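Notebook, Lesten back room
Dec 31, 2024

Neck is still bad. I woke up last week unable to look left, and it has loosened maybe halfway since then. I can back the car out if I turn my whole body like an owl that doesn't work right. So instead of the shelf brackets I was supposed to be cutting, I've been making heat packs, and I'm putting it all in the notebook so I don't make the same dumb pack twice.

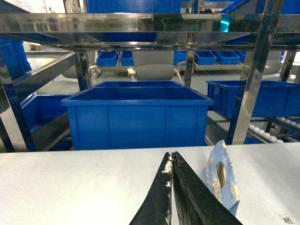
Tamsin Orrell

The file name for all this is Rurkuvness, which was a typo I liked too much to fix. Everything in the Rurkuvness folder is heat packs. If you came looking for the bracket drawings they're in the other one, and they haven't changed.

Pack A is the one I made in my pajamas. A tube sock, white rice, a knot. I weighed it afterward on the old Girard scale and it came to 667 grams, and wow, that's a lot of sock to hang on a sore neck. Lovely for the first few minutes, then it slid around to one side and all the rice went down to the toe end. I fell asleep with it on and woke up with a new sore spot, on the good side!

Pack B is flax seed. Much smaller, 236 grams, sewn out of a scrap of cotton I got from Udeck (the fabric place, the remnant bin by the door). I like this one a lot. The seeds are slippery so it sort of pours itself around your neck, and the smell is toast more than wet dog. The rice smells like wet dog to me, I don't care what anyone else says. Downside: it doesn't stay warm. I had it on for half a movie and by the time they got to the boat it was just a bag of seeds.

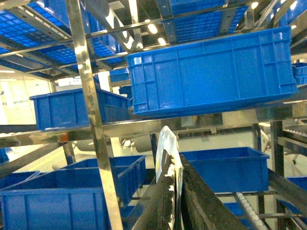

Blue crates and ceiling lights

I also tried cold, because the pamphlet from the clinic said to try cold first and I had skipped right over that part. Bag of peas, dish towel, ten minutes. Hated it. My shoulders went up around my ears and stayed there, so I don't know if the cold did anything or if I was just too busy being annoyed. I'll give it one more go if this flares up again, and next time on day one like you're supposed to.

Pack C is where I should have started. Long and narrow, with seams across it every few inches so the filling can't run to one end. Flax again. I sewed it on the old machine with my head tipped to the right the whole time, and the seams show it.
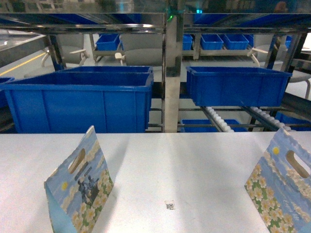 The trouble with C was filling it. You have to fill one pocket, sew it shut, fill the next one, and every time you go under the needle a few seeds get caught and you hear this horrible crunch. Broke one needle. What finally worked was pushing the seeds way down and putting a clothespin across the pocket before sewing. Got that idea at two in the morning lying flat on my back, where I've had most of my ideas this week.

Microwave notes, for the one in the break room (the one at home runs hotter, so don't copy these over):

Pack A, two minutes, okay. Two and a half, too hot in the middle.
Pack B, 50 seconds, good. I wouldn't go over a minute.
Pack C, one minute, flip it, 30 more seconds. Check it on the inside of your arm first!

Always with a mug of water in there too. I forgot the mug once and the sock came out with a brown patch on it, and now the whole break room smells like popcorn that went wrong. Sorry, everybody.

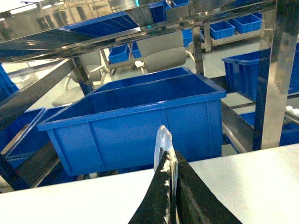 Next time

Wider pack, same seams. C covers the neck fine but the part that hurts now is lower, sort of between the shoulder blade and the spine, and I can't get C to stay there unless I lean on it.

Put a washable cover on it. B already has soup on it.

Cut eight pockets instead of the five I did. Buy spare needles before starting.

Stretches: chin tucks morning and night, doorway stretch when I remember. I did them four days out of seven. Turning left is better after the chin tucks, turning right was never the problem.

If it isn't gone by March I'll go back to the clinic. The brackets can wait till I can look up at the shelf.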